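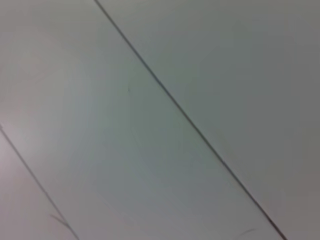
*Paneles lisos de color gris claro con dos juntas oscuras, vistos desde la muñeca.*

## Enseñar a limpiar paneles lisos por teleoperación

Una superficie clara y uniforme da pocas referencias a la cámara de muñeca. Las juntas son lo más útil que hay a la vista: conviene usarlas como guía de la pasada.

**Antes de grabar**

- Fijar exposición y balance de blancos. En automático, el gris vira de tono entre una toma y otra.
- Luz difusa. Una lámpara directa sobre panel mate borra las marcas tenues.
- Anotar las motas y los trazos finos que se vean. Un arco pálido puede ser un pelo o un arañazo; se comprueba con el dedo, con el brazo parado.

**Durante la demostración**

1. Acercarse en perpendicular y detenerse un segundo antes del contacto.
2. Pasar el paño en paralelo a la junta, sin cruzarla. Para cambiar de panel, levantar y volver a bajar.
3. Solapar cada pasada un tercio del ancho del paño.
4. Si el operador duda, se descarta la toma entera. Los titubeos también se aprenden.

Con guiado manual, sujetar el brazo por detrás de la muñeca para no tapar el objetivo. Con mando, bajar la ganancia al 30 % en el último tramo.

**Cuántas tomas**

En el taller de Grulari empezamos con 250 y el brazo seguía perdiendo el borde. Con más de 1.000, variando la inclinación inicial, el recorrido se estabilizó. Miroslava Vasylenko recomienda repartirlas entre dos operadores como mínimo.

Paño de microfibra sin costuras, apenas húmedo. Cambiarlo cuando empiece a soltar pelusa.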